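Foro Lecturas de Historia > Ensayo y siglo XX > ¿Alguien ha terminado el libro sobre los archivos de Skundport?

marea_baja
2025-01-17
Lo compré en julio y lo acabé anoche, son 822 páginas. Va sobre los funcionarios del puerto de Skundport durante la ocupación: quién firmaba las requisas, quién llevaba el registro, quién miraba a otro lado. La primera mitad me parece muy buena. En la segunda el autor se pone a repartir culpas y pierde el hilo. ¿Os ha pasado?

tomo_segundo
A mí la segunda mitad me gustó más. La primera es casi toda inventario. Más de 3000 fichas consultadas, según dice la introducción, y parece que quiere citarlas una por una.

marea_baja
Pero sin las fichas no se sostiene lo demás. El capítulo de los almacenes demuestra que los escribientes sabían adónde iban los barcos. Eso no estaba en ningún libro anterior, que yo sepa.

Painemal
Demuestra que lo sabían 177, los que firmaron la circular. Del resto no hay prueba. Es el salto que le critico: pasa de un grupo con nombres y fechas a "la administración portuaria" en general. Un historiador debería avisar cuando hace eso.

lector_de_eldale
Avisa en la nota larga del capítulo seis. Otra cosa es que esté al final del tomo y haya que ir a buscarla.

Sobre la edición: la de Flerkard es la que hay que comprar. La de bolsillo quita los apéndices y deja las remisiones puestas, con lo que te manda a páginas que no existen.
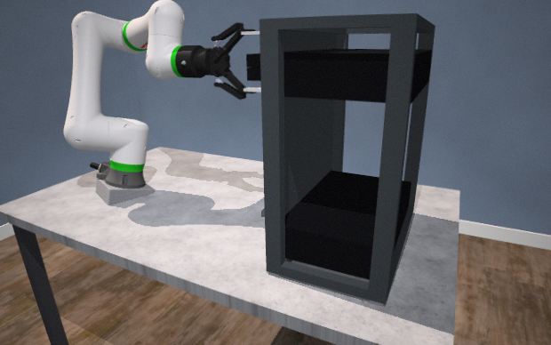 tomo_segundo comenta que la de bolsillo también se come el mapa del puerto, y que sin él los capítulos tres y cuatro cuestan bastante. Él acabó pidiendo la grande en la biblioteca de Eldale.

marea_baja
Gracias, no lo sabía. La mía es la grande.

Vuelvo a lo de Painemal. De acuerdo con que generaliza, pero los que no firmaron la circular cobraban el mismo suplemento, está en la tabla de la página 773. Algo preguntarían.

Painemal
Cobrar un suplemento no es conocer un destino. La tabla pone "horas nocturnas" y nada más. Puede que lo supieran, yo también lo sospecho, pero él lo escribe como hecho probado y luego todo el capítulo final se apoya ahí.

archivo_humedo
Llego con el libro a medias. ¿Merece la pena seguir? Voy por el juicio del jefe de muelles y me cansa que transcriba las actas enteras.

lector_de_eldale
Sigue hasta el final del juicio. El interrogatorio sobre los sellos es lo mejor del libro. Después puedes saltar al epílogo.

tomo_segundo
No le digas que salte, que en medio está lo de las viudas y las pensiones.

lector_de_eldale
Bueno, eso sí. Capítulo once. Lo otro se lee en diagonal.

Painemal
Yo lo leería entero y con la nota del seis delante. Si alguien tiene la reseña larga que salió en el boletín de Eldale, que la enlace, no la encuentro.

marea_baja
La busco esta noche y la pongo en este mismo hilo.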